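Okay, so the planner rewrite is finally running on both arms, and I've had a week of very mixed feelings about it!

The old version of Tanderon planned each arm separately and then checked for collisions afterward, so it spent half its life throwing out perfectly good paths. Now there's one queue for the pair (left arm gets priority when it's holding something, the right one plans around it). Average planning time went from 36 milliseconds to 23, and I did a little dance in my kitchen.

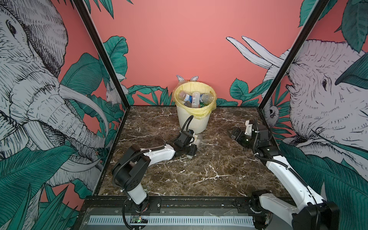 Sorin Enache wrote back that the average doesn't matter and I should be looking at the worst case, because one slow plan stalls the whole queue. Ugh, he's right. I pulled the July logs and found 3 plans that took over 2 seconds each, all of them with the gripper down low near the bin.

My guess is the collision model. I wrapped the bin in one fat box ages ago, ears and all, and the planner keeps trying to squeeze past corners that don't exist. Next up is a proper mesh, or maybe just a cylinder with two thin plates on top. I'll try the cylinder first, it's less typing.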